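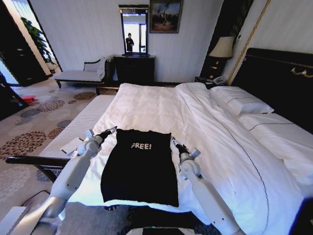
Folding T-shirts on a hotel bed without them coming out crooked

Home > Laundry and Clothing > Folding and Packing

Posted July 30, 2019

Zeltivness

Hello everyone, I've read this board for years and have never had a thing to ask until now, so please be patient with me if it runs long.

My husband and I travel quite a bit these days to see the grandkids, and I like to unpack properly wherever we stay. I can't live out of a suitcase, it makes me grouchy by the second morning. So everything comes out, gets folded again, and goes in the drawers. At home I fold on the kitchen table and my T-shirts come out square as a slice of bread. Away from home I end up using the bed, and for the life of me I can't get the same result.

The shirt giving me the most grief is a plain black one with FREE! in big white letters across the upper chest. It's a favorite and I'd like to keep the lettering nice. I lay it out with the neck away from me and the hem toward me, tuck the sleeves under, and at that point it looks fine. Then I go to bring the hem up and the whole business shifts. The duvet gives under my hands, one side rides up, and the bottom edge sags into a crease in the bedding so that I can't tell if it's the shirt that's crooked or the bed. By the time I've got a rectangle, the edges don't meet and one corner sticks out like a tongue.

I have tried smoothing the duvet first. It stays smooth until I touch it! I have tried going faster, which was silly. My husband says to just roll them, and he's not wrong that they'd fit, but rolled shirts in a drawer come loose every time I go digging and then I'm folding them anyway.

So I suppose I have two things I'd love help with. Is there a trick to folding on something soft? And should the lettering be on the inside or the outside when I'm done? We leave for a 5-night stay soon and I'd like to have this licked before then. Thank you kindly.

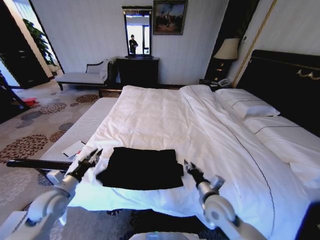 Shehu

Crooked edges on a soft bed are mostly a matter of where your hands are, and I say this as someone who worked hotel laundry in my twenties and then raised a houseful of boys who lived in T-shirts. You can absolutely get a decent fold on a duvet. It just doesn't work the same way as a table, where you can lean on the shirt and drag it about and nothing underneath moves.

First thing, stop smoothing toward yourself. When you press down and pull, you're pushing a little wave of duvet along ahead of your hand, and it takes the shirt with it. Pat instead. Flat hands, straight down, starting in the middle and working out to the sides. If you need to move the fabric, lift it by the edge, let it hang a second, and lay it back down where you want it.

Second, take hold of both corners of the hem together, one in each hand, and keep the cloth a bit taut between them the whole way up. I think what may be getting you is bringing up one side and then going back for the other. On a table you get away with it. On a bed the first side has already sunk by the time you come back.

Here is how I'd do your shirt, start to finish:

Pull the duvet snug toward the foot of the bed, and don't fuss over the little creases.

Lay the shirt face down, neck away from you. Give the hem a small tug at each side seam so the body hangs straight.

Fold one side in toward the middle, and bring its sleeve back so it lies flat along the fold. Do the other side the same way. You want a long strip with straight sides, and this is the place to be picky, because whatever is crooked now will be twice as crooked later.

Pick up the hem by both corners and carry it up to just short of the collar. Lay it down and pat it.

Fold once more if your drawer is shallow. Otherwise leave it.

Now turn it over, and your lettering will be right there on top, nice and flat. With it high on the chest like yours, the last fold generally misses it altogether. If it doesn't, just shift your fold down a little until it does. I'd keep it facing out. Rubbing lettering against lettering is what I was always told to avoid, and a print folded sharply down the middle of a word gets a line in it after a while.

One more thing and then I'll hush. If you have a duvet with piping along the edge, use it! It's a straight line somebody has already drawn for you. Set the side of your shirt alongside it and you'll see right away if you've drifted. A stripe on a pillowcase will do in a pinch. I used to do that with the stripe in the hotel towels, and my supervisor thought I had a wonderful eye.

Have a lovely trip and enjoy those grandkids.

Pundside

just roll them. tight from the bottom, done. your husband is right

Casik

I'm going to respectfully stick up for folding here, as I'm another one who can't stand digging around in a drawer full of little sausages. (No offense, Pundside! I roll my socks and pajamas.)

Everything Shehu said is good, and I learned something about the patting. What I'd add is that you don't have to fight the duvet at all if you carry your own flat surface along. Mine is a piece of stiff cardboard I cut from the back of a big desk calendar, a little narrower than the body of a T-shirt, and it lives in the bottom of my suitcase where it weighs next to nothing. I've had the same one for over 4 years and the corners have gone soft but it still does the job. You lay the shirt face down on the bed, set the card in the middle just under the collar, fold both sides in over it, slide the card out, and fold up from the hem. Every shirt comes out the same width, so they stack in the drawer without leaning.

If you forget the card, a large magazine works, or the folder hotels leave out with the breakfast hours in it. Just check it's clean first. I once got a coffee ring on a white blouse that way and was cross about it through a whole christening.

You might also look around the room for something firmer before settling on the bed. Lots of places have a bench at the foot, and I've folded many a shirt on one. The trouble is they tend to be padded and narrow, and if the cushion is ribbed the shirt grabs at it a bit, so I only use mine for stacking the finished ones. The top of the dresser is better if it's clear and you don't mind standing. It's usually the right height too, and the drawers are right there below you. My back isn't what it was, and bending over a bed for 36 pieces of family laundry last June about finished me off. Kneeling on a pillow beside the bed helps if that's your only choice.

Oh, and as yours is black, shake it out well before it goes in the drawer! White bedding can leave fuzz on dark cotton, especially if the linens are new. I bring a lint roller and go over the front before the final fold, then once more on top when it's done. If I've forgotten the roller I wrap some packing tape around my hand, sticky side out, and that does nearly as well.

About the lettering, I go the other way from Shehu and fold mine inside when they're going in the suitcase, with a sheet of tissue over the letters so they don't touch anything. Zippers and shoe buckles are hard on prints. Once I'm unpacked and they're going into a drawer I put the letters on top, mainly so I can tell which black shirt is which. I have 4 and they all look alike from the back.

Zeltivness

Oh, you are all so kind, thank you! Shehu, I went straight upstairs and tried it on the guest bed, and I was doing precisely what you said, bringing up one side and then going back for the other. Holding both corners made such a difference. It still came out a hair wider at the bottom, but I wouldn't be ashamed for my daughter-in-law to see it in a drawer. Casik, I've got an old desk calendar in the sewing room and I'm going to cut the back off it this evening.

Pundside, I read yours out loud to my husband and he has been unbearable ever since.

Can I ask one more little thing, Casik? Does the card work for long sleeves, or do they bunch up behind it? I've got a couple of turtlenecks coming along in case the evenings are cool.

Casik

It does, you just have to lay the sleeves straight down the back, one over the other, so they follow the side of the shirt toward the hem. If they're longer than the body, turn the cuffs back up. Turtlenecks I fold the collar down first, as it would be when you're wearing it, and set the top of the card just below that. They come out a bit fatter than the tees, so I put them at the bottom of the stack.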